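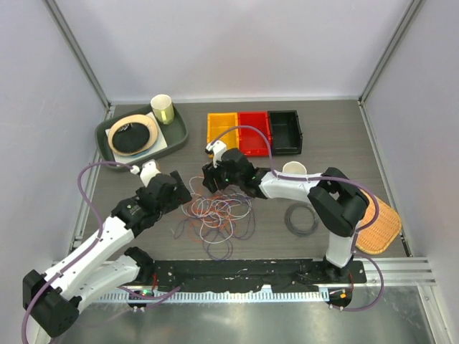 **Security deposit withheld for "carpet age," is this normal?**

**kpaju**
Moved out of a one-bedroom in December after 2 years. Denitz Property kept $304 of my deposit for carpet replacement. No stains, no pets. The move-out sheet I signed says "carpet worn, hall." Do I have any shot at getting it back?

**saltaflats**
How old was the carpet when you moved in? That matters more than anything on the sheet.

**kpaju**
The neighbor says it was there when she moved in, and she's been there 14 years.

**saltaflats**
Then they're charging you for carpet with no value left. Send a letter, certified mail, and ask for the install date and the receipt.

**S. Koech**
I'd be careful. You signed the sheet. I manage a few units and a signed sheet carries weight with me.

**habte_row**
The sheet says worn. Worn is wear and tear. It doesn't say damaged.

**S. Koech**
Depends on the state and the lease. Some leases have a flat cleaning fee, and people mix the two up. Check for that first.

**kpaju**
Checked. The cleaning fee is separate, $100, and I already paid it.

**S. Koech**
OK, then I'd write the letter too. I still think signing was a mistake.

**habte_row**
Keep a copy of the letter. Kedau Court tenants had the same thing with Denitz and got part of it back.

**kpaju**
Letter goes out tomorrow. Will post what they say.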